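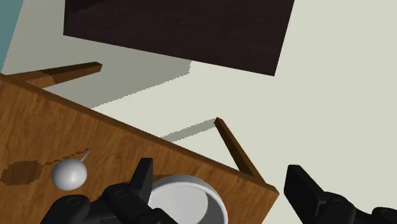 House rules for a robot at the table

Most of the rules we wrote for kitchen arms at Drisanthorpe are the ones your gran had for children, with more about cables. They were last tidied up on July 27, 2023, after Rostyslav Vasylenko read the old set aloud and had to stop for breath at rule 32. We have 15 now.

Start with the bowl. Anything round and open goes well in from the edge before a gripper is allowed near it. If it's already close to the edge, move it by hand first and feel no shame.

Fingers open on the way down, and a pause above the table before they close. Our pause is 3 seconds. Shahla Ghorbani thinks this is too long, and she has also bought most of the replacement crockery, so I leave the two of them to sort it out.

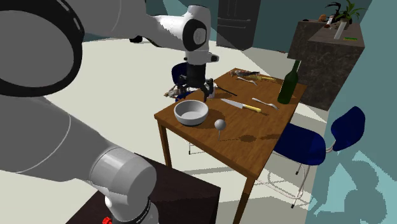
Knives get a rule to themselves. Before a run, put them where no arm has to reach across the blade to get at something duller. Forks are treated as knives with better manners. Glass bottles stay at the back, and if a bottle must be moved, it is the only job on the list - no "while you're there".

Check the whole sweep of the arm, elbow included. People watch the gripper because it's the bit doing something, and then the elbow finds a chair. Push chairs in or take them out of reach altogether.

Two arms on one table need an agreed order. Write down which goes first.

Stop button: within reach of a person who is awake. Test it every morning, even if you tested it last night.

Bořivoj Charvát would like it added that crumbs count as an obstacle. They don't, but wipe the table anyway.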